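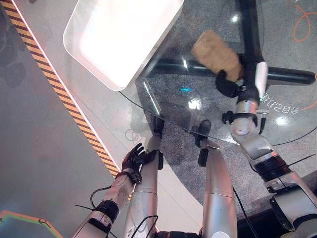
Thursday, after supper

I finally did the glass table! I have been meaning to write about this table for weeks, and tonight I have the window open, a bowl of soup beside me, and enough energy left to hold a pen, so here goes.

I love a round table. I grew up with a long one that had a good end and a bad end (I got the bad end, by the stove) and I swore that when I had a say in it there would be no ends at all. And clear glass, well, I know people complain about it. You see every fingerprint. You see your own feet. But in the evening all the little ceiling lights come up in it like coins in a fountain, and I would put up with a lot of wiping for that.

So, the wiping. I had been going at it with paper towels and that blue spray, and every time I ended up with gray smears that only showed up once I'd put everything away. Hae-won told me weeks ago to stop that and use a sponge first, a dull plain one, well squeezed, and then a dry cloth. I didn't listen. Tonight I listened. Warm water, one drop of dish soap in the big bowl, sponge wrung out until my hands ached, and then long strokes from the middle to the rim. After that the old Dotex cloth, folded in four, turned to a clean side whenever it started to drag. 20 minutes start to finish and I could read the soup label through it!

The rim is where I'd been going wrong. I always wiped up to it and stopped, and the dirt just collected in a line on the edge. You have to pinch the cloth over the edge and walk all the way around. I went around twice and the second time the cloth still came away dirty, which was a little embarrassing but very satisfying.

I got down on the floor and did the black base too, since from up top you look straight through the glass at it and any dust on the crossbar might as well be on display. The post was fine. The bar was awful. I used the same sponge, rinsed, and a chopstick wrapped in a rag for the place where the metal meets. My knees are not thanking me. The speckled floor hides everything, bless it, so I gave that a quick sweep and called it good.

Then the white tray. I'm so pleased with the white tray. It's a big one with rounded corners and I got it at Biketti in March for 11 dollars because the sticker had torn off and the girl had to guess. It was meant for the plants, and then for the mail, and now I think it just lives on the table and takes whatever comes. It had a tea ring baked into it that I'd decided was permanent. Baking soda and a bit of water, left on while I did the base, and it was gone with one pass. When the light hits it now it nearly glows. I keep looking up from this page to check.

Note for next time: wash the tray in the sink, not on the table. I dripped soda water on the clean glass and had to do that whole side over.

Hae-won called in the middle of it all and I put her on speaker. She was trying to talk me into a tablecloth. A tablecloth! On the glass! She says Nurnosum has a linen one in oatmeal and that I'd only have to wipe the table once a month. I said then I'd have a once a month table and a once a week tablecloth. She laughed and said fine, coasters then, and I do think she's right about coasters. Tak had cork ones last time I was there, thin ones with no pattern. I might get six. I might get eight, if Mom and the others come in the spring.

Also on the phone: her jigsaw. She has moved up to the 2,000 piece one, the harbor, and she's counted out the edge already. I told her I'd come over and do sky on Sunday if she makes the rice thing. She's very proud and I'm proud of her too, but I have never in my life enjoyed sky.

Other things today. The bus was early. I paid the electric. The library wants the gardening book back and I'm only on page 773 (who writes a gardening book that long? It's wonderful though, I read all of the pears at lunch). I finished the bread. I have to remember to buy sponges, because the one I used tonight has given all it had to give, and I'd like two so I can keep one just for glass and never let it near a pan.

I was going to set the bowl straight down on the table when I finished, and I caught myself, got up, and fetched a saucer. We'll see how long that lasts – I give it until the weekend.

Tomorrow: sponges, coasters if there's time, call Mom back. And the windows, maybe. Now that the table is clear the windows look terrible.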